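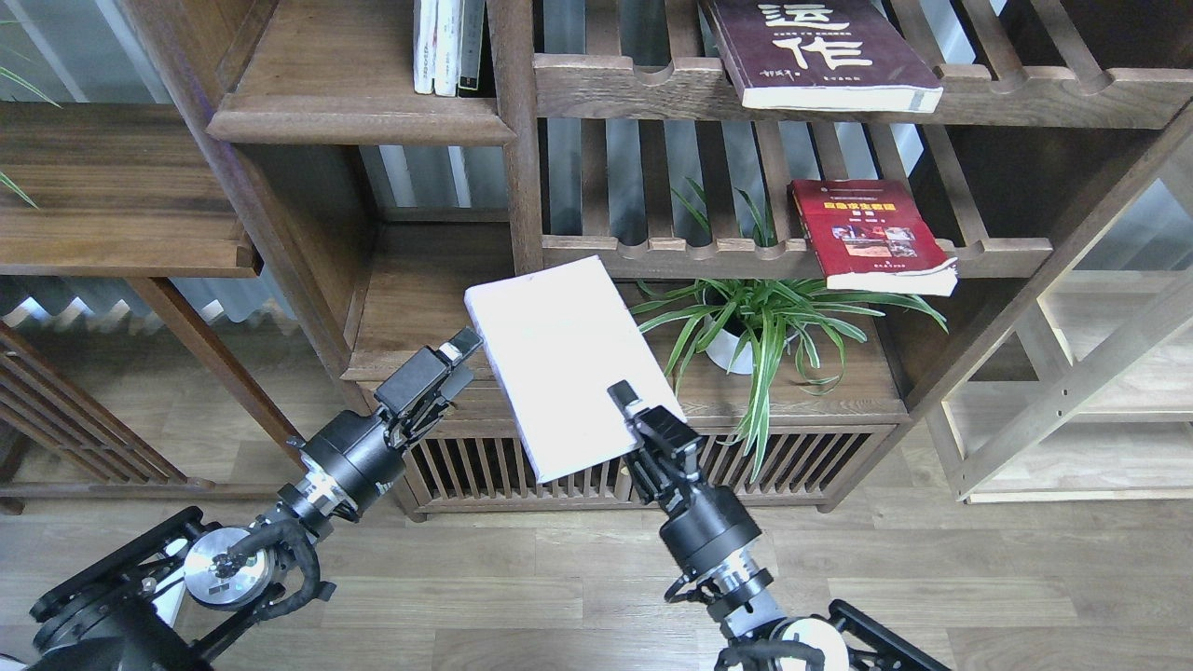
How much weight can one Todari shelf carry?
Each shelf takes 40 kg, spread evenly along its length.

3.2 Fixing the unit to the wall

1. Stand the unit in its final position and check that it is level. Turn the adjustable feet until it no longer rocks.
2. Mark the wall through both bracket holes, 1155 mm above the floor.
3. Move the unit aside and drill. Use plugs suited to the wall type — none are supplied.

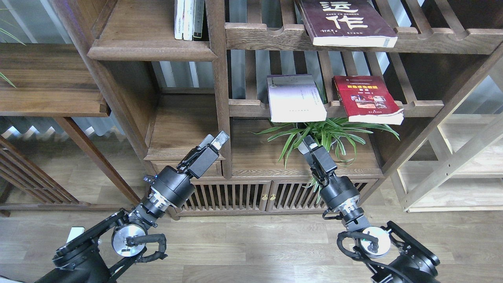 4. Move the unit back, screw both brackets to the wall and tighten by hand.

CAUTION: Do not load any shelf before step 4 is complete.

Note: Place heavy books on the lowest shelf. Retighten the brackets after one month.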